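Aula 6 — Demonstração por teleoperação: o que se aprende mesmo?

O conjunto Gemside traz 200 demonstrações feitas à distância, em simulação, por 2 operadores. Eugénie Bodin fala em "competência transferida". Eu leria com cautela: copiar trajetórias é uma coisa, entender a tarefa é outra.
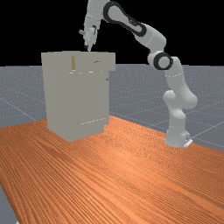

Fig. 1. Braço simulado, com a pinça logo acima do tampo do armário.

Convém perguntar o que muda se o armário for deslocado. O relatório não diz — e cerca de 60 episódios foram descartados sem critério explícito.

Leitura para junho: Ibarra, cap. 2.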